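Search this site... Go

Setting up the pick station on the Sovby cell (simulation first!)

I promised Canan Karabulut I'd write this up properly after the third time she rang me with the same question, so here we are. It covers the rack-picking cell at Dramalmont, and in particular the simulated copy of it, where I do all my setting up before I go anywhere near the real arm. Updated 29/07/2025, mainly because the grip settings have changed since February.

You'll need the cell model loaded, the arm at its home pose and the Mägi station file open. If you've still got the old station file, bin it. The rack origin moved and you'll spend an afternoon chasing an offset that isn't there (ask me how I know).

First job is the rack. Drop it on the table, let the physics settle, and then read its position back. Don't type in the position you asked for and assume that's where it ended up! Mine usually creeps a little as the feet touch down. Copy the settled values into the station file and save.

Next, bring the arm over the rack with the fingers open and pointing straight down. I teach this as its own waypoint and call it "over". Every move in and out goes through it, so if you ever need to shift the whole station you've only got one high point to worry about. Keep the speed at 40 per cent while you're teaching.

Then switch to the wrist view and work down slowly. You're looking at three things: whether the fingers come in evenly on both sides, whether the pads meet the cylinder at the same height, and whether either finger is going to clip its neighbour in the row. That last one catches everybody. The cylinders sit close together and the fingers are a lot chunkier at the base than at the tip, so a bit of wrist rotation that looks harmless from across the room can be quite enough to knock the next one over.
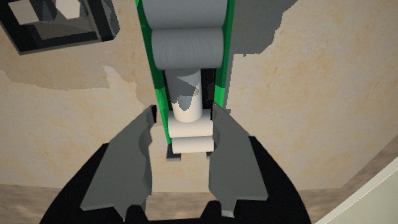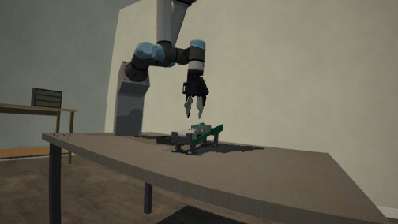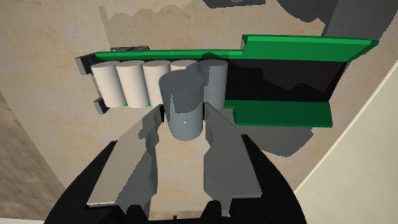
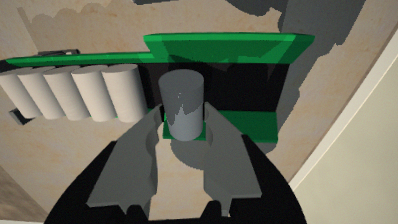
The gripper at the rack. The second view is from out in the room; the other three look along the fingers.

If the fingers are uneven, fix the wrist, and leave the rack alone. I know it's tempting to nudge the rack because it's only a drag with the mouse, but you won't be able to do that with the real one once it's bolted down. Rotate the last joint in tiny steps, go back up to "over", come down again and look. Repeat until you're bored, then do it once more.

Now the grip. Close on a grey cylinder and watch the force reading. I stop at 19 on our scale, which holds nicely without the contact going jittery. Much higher and the simulator starts to fizz: the part shivers between the pads and can pop out sideways when you lift. If you see that, back the force off before you start messing with friction. Virgilio Barredo likes to raise the friction instead, and his runs do look lovely, but then they don't match what the real pads do and we have to start again.

Lift straight up, wait 2 seconds, and check the cylinder's angle against the fingers. If it has swung, your grip point is too far from the middle of the part. Move it and try again. When you come to put one back, line it up over the channel before you lower, and open the fingers only as far as you need, for the same reason as before: the neighbours.

A word about shadows. The light in this model throws big jagged ones right across the rack and the part you're holding, and they make edges look as though they're in the wrong place. I turn them off for teaching and put them back on for the camera runs, where we do want them.

Last thing, save the lot as a new version and write the rack position in the notes box. I'm on version 323 and I'm grateful for every one of those notes. Milan Nijs has the export script for moving the waypoints over to the real controller, so pester him for that (nicely) and run the first pass with your hand on the stop button.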